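Lista de comprobación de dormitorio amueblado - armario corredero y cama baja
Alojamientos Rilten, edificio Grikstead, vivienda 36
Fecha de revisión: 9/1/24
Revisa: Friederike Nolte
Copia a: Milan Groen

Alcance: dormitorio pequeño. Se comprueban el armario de puertas correderas, la plataforma de la cama, el colchón y la ropa de cama. Quedan fuera la instalación eléctrica y la ventana, que tienen ficha propia.

Claves: C = conforme. O = observación, no impide el uso. R = requiere actuación antes de la entrega.

1. Armario de puertas correderas

1.1 Fijación del mueble a la pared. C. Sin holgura al empujar desde la parte alta del costado.

1.2 Panel superior de vidrio esmerilado. C. Sin fisuras ni desconchones en los bordes accesibles. No vibra al golpear con los nudillos junto al perfil. La ficha anterior lo anotaba como «plástico»; queda corregido.

1.3 Perfiles negros de división. C. Repasados a mano en toda su longitud, sin rebabas. El travesaño entre el vidrio y el panel inferior no presenta separación.

1.4 Panel inferior, acabado claro imitación de veta. C. Sin hinchazón en el canto bajo. Se recomienda seguir limpiando con paño escurrido; el agua acumulada en la base es la causa habitual de rechazo en este tipo de puerta.

1.5 Recorrido y topes. O. La hoja completa el recorrido, pero el último tramo exige más fuerza que el resto. Aspirada la guía, mejora sin desaparecer. El tope retiene bien la hoja.

1.6 Zócalo o carril inferior. O. Queda una ranura estrecha entre la hoja y el carril. No cabe un dedo, pero sí se deposita polvo. Incluir en la limpieza de cambio de inquilino.

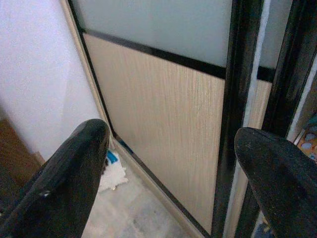 Milan Groen: Sobre el 1.5, yo no lo dejaría en O. En la vivienda 9 teníamos la misma dureza al final del recorrido en febrero y era la rueda trasera, ya ovalada. Con un panel de vidrio arriba prefiero cambiar el juego de ruedas antes de que la hoja se descuelgue. Quedan 2 juegos Kramer en el almacén.

Aceptado. El 1.5 pasa a R, con sustitución de ruedas y nueva prueba de recorrido: 6 aperturas y cierres completos, a velocidad normal de uso. El resto de la sección 1 se mantiene como está. La hoja se desmonta entre dos personas, una de ellas sujetando siempre por la parte del vidrio.

2. Plataforma y colchón

2.1 Altura. C. El colchón descansa sobre una plataforma a nivel de suelo. No procede barrera lateral. El riesgo pasa a ser el tropiezo, ver 4.2.

2.2 Asiento del colchón. C. Apoya en toda la superficie, sin balanceo al cargar las esquinas. Llega hasta la pared del fondo.

2.3 Cantos de la plataforma. C. Sin astillas ni tornillería saliente. Revisados con guante fino, que se engancha donde la mano no nota nada.

2.4 Ventilación. O. Al no haber hueco bajo la cama, conviene levantar el colchón en cada cambio de inquilino y anotar si hay manchas de humedad en la cara inferior. En esta visita, ninguna.

3. Ropa de cama

3.1 Manta rosa malva con dibujos de personajes. C. Costuras del borde enteras. Los dibujos no se levantan al frotar.

3.2 Colocación. O. La manta está arrugada, ocupa la mitad izquierda y cae por la esquina delantera. Para la entrega debe quedar extendida o doblada, sin tela colgando hacia la zona de paso.
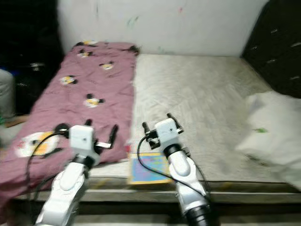
3.3 Etiquetado. O. La etiqueta de composición está ilegible por los lavados. Dotgate tiene la referencia en el inventario textil - pedirla y adjuntarla a esta ficha.

4. Suelo y paso

4.1 Apertura del armario. C. La hoja corredera no invade la zona de paso.

4.2 Borde delantero de la cama. O. Con poca luz se distingue mal del suelo. Propuesta: luz de cortesía a baja altura, pendiente de presupuesto.

4.3 Pared junto al armario. C. Blanca, lisa, sin desprendimientos de pintura.

Pendientes antes de entrega
1.5 ruedas de la hoja - Groen
3.2 manta - equipo de limpieza
3.3 referencia textil - Nolte

La ficha permanece abierta hasta la firma del 1.5.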